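Two Grippers, One Long Afternoon

I've been curious about the Veltum fingers ever since they showed up in my inbox in April, so I finally drove out to the Saltmont workshop to see them go head to head with the Kokkinos set. Michalis Psarras had promised me coffee and a fair fight. The coffee was terrible, but the fight was great!

The job sounds dull on paper. Small parts go from one tray to another, over and over, 34 runs for each gripper, with the same controller settings all the way through. I figured I'd be bored by run five (I brought a book). Instead I ended up leaning over the bench like it was a ball game, wincing at every near miss.

What got me was how much the last inch matters. An arm can swing over a tray beautifully, and then the fingers have to settle around something tiny and decide how hard to squeeze.

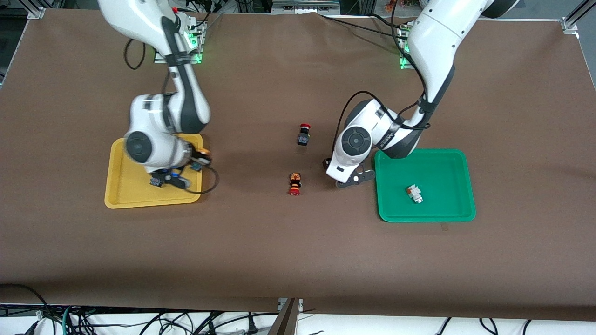
Orestis Sotiropoulos told me I was watching the wrong thing, that fingers get all the attention while a badly routed cable can tug on a wrist and spoil a perfectly good grasp. He'd swap the cabling long before he'd pay for new fingertips.

Fair enough, and I did start keeping an eye on the cables after that. I still came away with a favorite, though. The Veltum fingers were slower to close but gentler with odd shapes, and the Kokkinos pair was quick and a little grabby, like me at a buffet. Michalis likes quick. I'd take gentle, even at $239 more a set, and we argued about it all the way out to the parking lot.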